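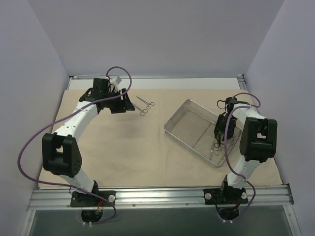

About Brirnow

Hi! I'm the person who picks up the phone at Brirnow, and also the person who drives the van. We're a small shop in Ferkcombe and we look after robot cells for other people: setting them up, keeping them going, and fixing them when they sulk. Most of what we see these days is two-armed tabletop cells like our own, Flirna, where the arms sort scissors into a wire-mesh tray or handle bits of cloth.

I started out repairing sewing machines on Matheson Street, and I still think it was great training (small parts, lots of fluff, customers who need it back yesterday).

What a service visit looks like

First I check the bolts on the mounting plates, then the rail, then every inch of cable. Cables are my pet subject! A loop that's too tight at the elbow will work itself loose at the connector sooner or later, so I leave plenty of slack and run the arm slowly through its whole reach before I put any tools away. Then it's joint zeroing, grip force, and a wipe-down of the jaws.

Cloth gets its own round of tests. Pinching a folded edge is a fussy job for a gripper, and if the tips don't meet squarely, you'll hear from me about it.

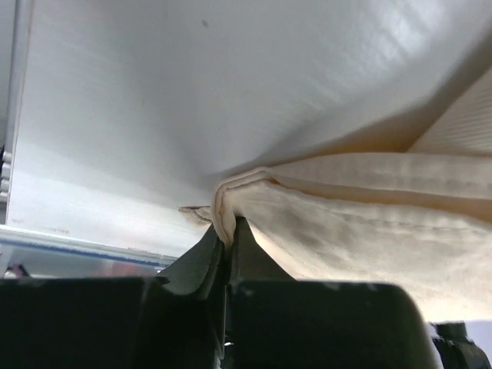
Bringing us your cell

A normal service takes 3 hours, and a full rebuild takes 4 working days. We close for most of November to do our own maintenance. Call extension 2069 any time after 8 in the morning, and please have your last error log handy – it saves us both a lot of guessing.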